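Drustwood marble-effect table top, dark brown

Code 3496. In stock at Buvton, other branches to order.

Dark brown top with white and cream veining. Goes on a desk, a workbench, a craft table, a hobby room, wherever you want a surface that wipes clean and doesn't look like an office. Sold as the top only. Legs and frames are on a seperate page.

Size: 132 cm long, 69 cm deep. Please measure your room AND your stairs. We can't take back a top that's been drilled.

Colour: veins run mostly along the length, but every top differs. If you need two to match, say so when you order and we'll pick a pair as near as we can. Not always possible. Samples are free, one per address, ask at the counter or use the form.

Price: £200. Delivery extra outside Buvton, worked out at checkout.

What's included
Top, edge strip already fitted
Felt pads for the underside
Fixing screws (short ones, don't swap for longer, they will come through)
Care card

Not included
Legs, frame, cable tray, lamp clamp

Fitting

Two people to lift. Lay it face down on a blanket or a bit of old carpet. Pads on first, then frame, then screws, all of them in loosely before you tighten any. By hand please. Works with all Rosser frames and the Fandik fixed frame. Fandik folding frame no, the hinge fouls the edge strip. If you've got an older frame from somewhere else send us the hole spacing and we'll have a look.

Care

Damp cloth, drop of washing up liquid, dry off after. No scouring pads, no bleach, no cream cleaner. Tea and coffee fine if you wipe up same day. Nail varnish remover will mark it, so will most glue removers. Mats under hot pans. Light scratches can be hidden with the wax stick (brown, not the black one, we've had a few people order the black).

Using it for small work

Lots of people buy this one for parcels, repairs, fiddly jobs. Worth knowing: white and pale things show up well on the brown, a small white cap or a box is easy to find again. Dark screws less so. If you mostly handle black or brown parts go for the cream version, same size and price.

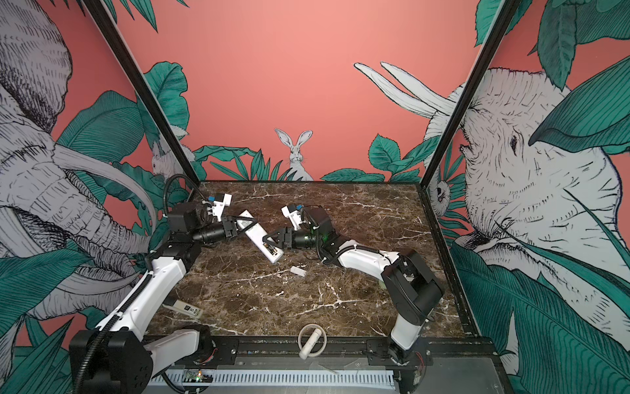
Surface is smooth so light boxes slide about a bit if you knock the table. A thin clear mat sorts that out, cut to size if you give us the measurements. Allow extra time for cut mats, the cutter is shared with the flooring side.

Lamp clamps: fine, but put a scrap of card under the jaw. Edge strip will dent otherwise.

Delivery and returns

Goes out flat in card with corner protectors. Check the corners before you sign, and if one's damaged write it on the driver's sheet and email us a photo same day. Unused tops can come back in the orignal packing. Collection from Buvton is free, bring a blanket and check it fits in the car first.

Cream version due back in February. Email the shop if you want one put by.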